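Wednesday was upkeep day for the toaster cell, and I'm happy to report it's back in one piece! The wrist joint on the Tritik arm had started creaking on the way down (you could hear it from the hallway), so I went over every bolt at the gripper bracket and found two that had backed out. 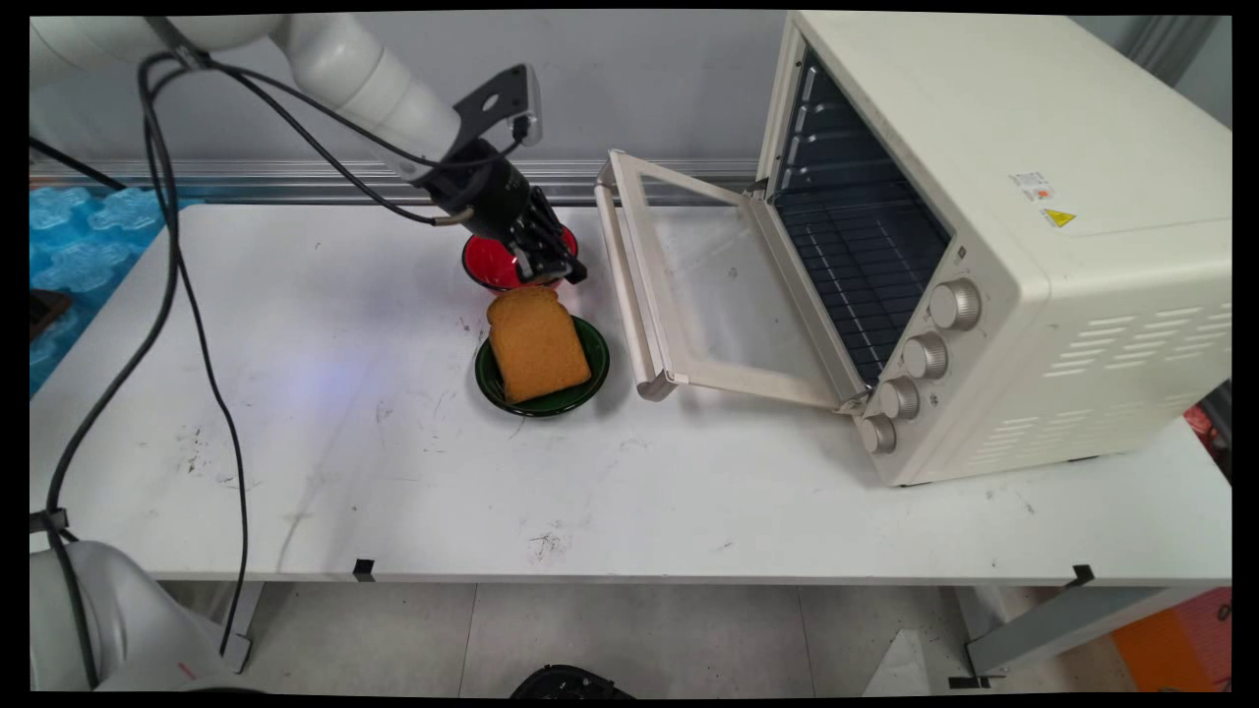 Next up is the cabling. I want more slack near the base before we hit 800 cycles, and I've ordered a bag of 200 ties from Mukex to tidy things up. If you run the cell this week, please start it at 9 and jot down anything that sounds off.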